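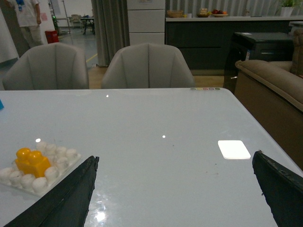
Toy bricks + glossy white table = bricks everywhere. Help

Posted in: Playrooms and Craft Tables

pegboard_lou
OK so we swapped the old oak table for a shiny white one. Looks great with the gray chairs. But the big toddler bricks slide like crazy on it. Kid pushes a brick down, the whole baseplate goes for a walk. Anyone solved this? Plate is the translucent white kind, studs all over. Don't want to glue anything, we eat there too.

mathewfan16
Shelf liner. The rubbery mesh stuff. Cut it a bit smaller than the plate, stick it under, done. 2 bucks

Ida Reinholz
Second the liner, but wash the table first. Ours had a film on it from the spray polish and nothing gripped, not even the liner. Dish soap, rinse, dry cloth.

sitmont_dad
Disagree on liner. Ours left a waffle pattern on the top after one July in a hot sunroom. Took forever to rub off. I'd do a silicone baking mat, whole plate sits on it and theres room for the loose bricks too.

mathewfan16
Must have been cheap liner. Mine's been down 5 months, no marks

pegboard_lou
Cheap liner is what I'd buy lol. Ok maybe the mat. What about the loose ones? Right now they just live along the left side of the table, blue, green, yellow, and then they're on the floor.

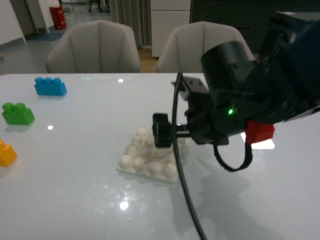 And the floor is wood so its loud. Downstairs neighbor has opinions. I tried a bowl, too deep, kid dumps the whole thing out to find the red one.

Ida Reinholz
Tray with a low edge. Cafeteria type. You can see every color and nothing rolls off.

ostico_jen
Or just don't build on the table?? Floor rug. Bricks belong on the floor imo

sitmont_dad
Some of us have knees, Jen

ostico_jen
Fair. Still think a rug is less work than mats and trays and liners. 552 bricks in our house and not one on the table

pegboard_lou
Rug is out, dog. Going with mat + tray. Also the glare on this top is awful at night, ceiling lights bounce right off it. Matte mat would help with that too I guess

mathewfan16
Get a gray or tan one then, white silicone still shines some. And start them with only a few bricks out, rest in the closet. Writing down what I did:

What worked at our place

1. Wipe the top down and let it dry all the way. Plate too, underside especally.

2. Plate in the middle, bricks off to one side, big gap between so little elbows have room.

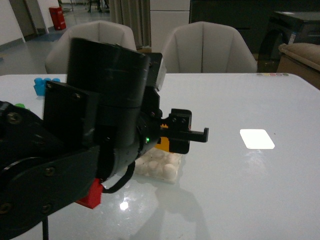
3. Mat under the plate, not under the whole table. Press the corners flat.

4. Build, then lift the plate off with everything still on it before dinner. Top of the bookcase.

pegboard_lou
Step 4 is smart. Ordering the mat tonight, will report back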